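Updated Aug 30, 2024

## Plastic cups in a shared room: keeping them off the floor and fit to drink from

Light plastic cups are cheap and hard to break, and they end up everywhere. These notes cover a large room with one table that everyone uses, but most of it works in a kitchen too.

**Clear the table in the same order each time.** Cups first, then soft things like pouches and gloves, then cables. Wipe last. If you wipe around things you will miss the ring under every cup.

**Check the floor before you wipe.** An empty cup weighs next to nothing and rolls on its side until it meets a table leg or a shoe. Look under the table from two sides.

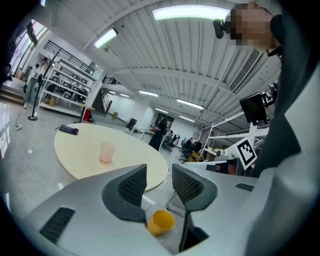 *Pink cup upright on the table, yellow cup on its side on the floor.*

A cup that has been on the floor goes straight to the sink, even if it looks clean. Don't stack it with the others on the way. Wash in hot water with dish soap, rinse, and stand it upside down on a rack. Stacking cups while they are damp makes them stick together and smell stale.

**Pick up cables while you are down there.** A thin white cable on a pale floor is easy to miss. Run it along the wall or tape it flat.

**Give small black things one spot.** Pouches and cases get pushed to the rim of the table as people make space, and from there they get knocked off. A shallow tray fixes this. We use a Vustby tray from the Clundia store, 20 inches long, and it holds two pouches side by side with the straps tucked in. Leave a strap hanging over the rim and somebody's sleeve will catch it. 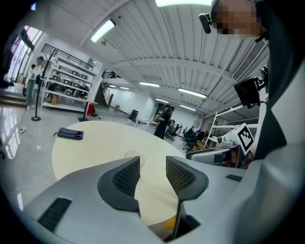 *Folded black pouch near the left rim, strap trailing.*

**Cream and other pale tabletops.** Warm water and a drop of soap handle most marks. For tea or coffee rings, make a paste of baking soda and water, leave it two minutes, and wipe it off with a damp cloth. Skip scouring pads – they dull the surface and the dull patch holds dirt.

**Cloudy cups.** See-through plastic goes cloudy from hard water or from scratches. Soak one in white vinegar for 20 minutes. If it comes out clear, do the rest. Scratches won't soak out, so move those cups to pens or screws.

Next check of the cup shelf: December.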